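工单标题：Estrella 乐园年卡持有人快速通道预约凭证无法核销
受理部门：Altent 票务系统运维组
优先级：二级
状态：已解决，观察期内
报告单位：Brimthorpe 度假区宾客服务中心
报告人：Reynaldo Evangelista
处理人：Akihiko Hosoda

一、问题描述

Estrella 乐园开园后，宾客服务中心陆续接到年卡持有人反映，称其在手机应用内已成功预约快速通道，但在项目入口刷卡时，闸机显示“凭证不在有效时段”，无法放行。同一时段使用单日票的游客未受影响。受影响项目为水上漂流、室内过山车及环园小火车，其余项目核销正常。

报告人补充说明：部分游客在应用内取消预约并重新提交后，仍得到相同提示；改由服务台工作人员在后台手工补录的，可以正常入场。截至提交工单时，服务台已手工补录21笔，排队区秩序正常，未发生投诉升级。

二、影响范围

受影响对象：持有 Estrella 年卡且年卡绑定 Anley 酒店住客权益的游客。
未受影响对象：单日票、两日票、团体票，以及未绑定住客权益的年卡。
受影响功能：快速通道预约凭证的闸机核销。
未受影响功能：入园检票、餐饮折扣、停车抵扣、照片下载。

三、临时措施

1. 请宾客服务中心继续以手工补录方式放行，补录时须在备注栏填写原预约编号，以便事后对账。
2. 请各项目入口值班人员在闸机报错时，不要求游客重复刷卡。同一凭证连续失败超过3次，系统将自动锁定该凭证，解锁须由运维组办理。
3. 应用内暂不发布公告。如游客询问，统一答复为“系统正在核对预约时段，请至服务台办理”。

四、处理记录

09:40 工单受理，指派 Akihiko Hosoda 处理。向报告人索取报错凭证的预约编号及闸机编号。

09:55 收到预约编号11个。经查询，上述预约在预约库中均为“有效”状态，时段信息与游客手机端显示一致，初步排除预约提交环节故障。

10:10 调取水上漂流项目入口闸机日志。日志显示闸机收到的凭证起始时间比预约库记录晚一小时，游客在正确时段到场时，闸机判定为尚未开始，故拒绝放行。

10:25 核对闸机本机时钟，与园区时间服务器一致，排除时钟偏差。

10:40 比对单日票与年卡的凭证下发路径。单日票凭证由预约库直接下发至闸机；绑定住客权益的年卡，须先经 Anley 酒店权益接口校验，再由该接口转发。推断时间差产生于转发环节。

10:50 联系 Brimthorpe 度假区现场技术人员，请其协助重启室内过山车入口的备用闸机，以确认是否与闸机缓存有关。 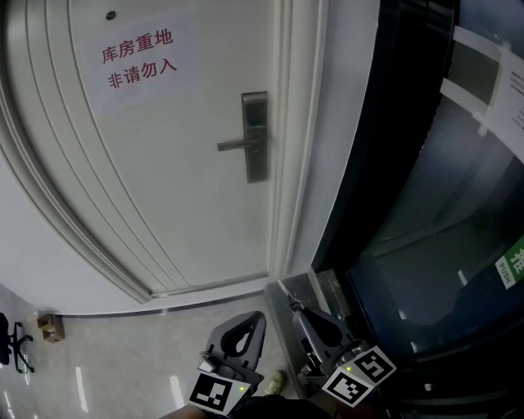 11:15 现场答复备用闸机已重启，以同一凭证测试，报错依旧。排除闸机缓存因素。

11:30 检查 Anley 酒店权益接口的配置变更记录，发现八月例行维护时，接口的时区参数由“跟随园区”改为固定值。该固定值在园区执行夏令营业时间期间，会使转发时间后移一小时。环园小火车等三个项目已切换至新版接口，其余项目仍使用旧版，与报告的影响范围相符。

11:45 与报告人通话，说明初步结论，并征求变更时间意见。报告人提出，午间为预约高峰，希望在巡游开始前完成修复，且修复过程中不得中断入园检票。处理人确认入园检票不经过该接口，变更不会造成影响。

12:05 经双方同意，将时区参数恢复为“跟随园区”，并重新下发当日尚未核销的年卡凭证。

12:20 水上漂流入口以测试年卡核销，结果正常。室内过山车入口核销结果正常。

12:35 环园小火车入口仍有一笔报错。经查，该凭证因此前连续刷卡失败已被锁定，与本次故障的时间差无关。运维组予以解锁，游客已入场。

13:10 请宾客服务中心停止手工补录，恢复常规流程。

五、原因分析

直接原因：权益接口时区参数在例行维护中被改为固定值，致使经该接口转发的预约凭证起始时间后移一小时。

间接原因：维护后的验收仅使用单日票及未绑定住客权益的年卡进行测试，未覆盖绑定住客权益的凭证类型。另，参数变更虽已登记，但登记内容仅写明“统一时区设置”，未列出变更前后的具体数值，延长了排查时间。

六、报告人追加提问及答复

提问（Reynaldo Evangelista）：部分游客因上午未能入场，其预约在应用内显示为“已过期”，并计入当日可用次数。是否可以退还？

答复（Akihiko Hosoda）：可以。请提供年卡号及原预约编号，由运维组批量退还当日次数。已由服务台手工补录并入场的，不在退还范围之内。如游客当日已离园，可由宾客服务中心依现行补偿办法，转为下次入园使用，运维组据名单在后台登记。

提问（Reynaldo Evangelista）：手工补录的记录是否会与原预约重复计数，影响各项目的客流统计？

答复（Akihiko Hosoda）：会产生重复。原预约虽未核销，但仍占用时段名额，故报表中的预约人数高于实际人数。运维组将在闭园后依据备注栏内的原预约编号进行合并。备注栏未填写编号的，须由服务台于闭园前补齐。

提问（Reynaldo Evangelista）：明日有住客团体抵达 Anley 酒店，其年卡尚未激活。激活后是否需要另行处理？

答复（Akihiko Hosoda）：不需要。新激活的年卡将按恢复后的参数下发凭证。建议首批住客入园后，由服务台抽取一张年卡，在室内过山车入口先行核销，并将结果回复至本工单。

七、后续事项

1. Altent 票务系统运维组修订验收清单，将绑定住客权益的年卡列为必测凭证类型，并涵盖全部已切换新版接口的项目。
2. 变更登记须写明参数名称、变更前数值及变更后数值，缺项者不予审批。
3. 在闸机报错信息中区分“未到时段”与“已过时段”，便于入口人员判断。该项列入下一版本需求，完成时间另行通知。
4. 宾客服务中心汇总退还次数名单，于闭园后提交，格式沿用现行模板。

八、附注

21:00 收到宾客服务中心提交的名单，其中两笔缺少原预约编号，已退回补充。

21:35 补充后的名单核对无误，当日次数已批量退还，手工补录记录合并完成。客流报表重新生成，已发送至 Brimthorpe 度假区运营部门。

本工单转入观察期。观察期内如再次出现同类报错，请直接在本工单下回复，并附闸机编号、报错时间及预约编号，无须另行提交。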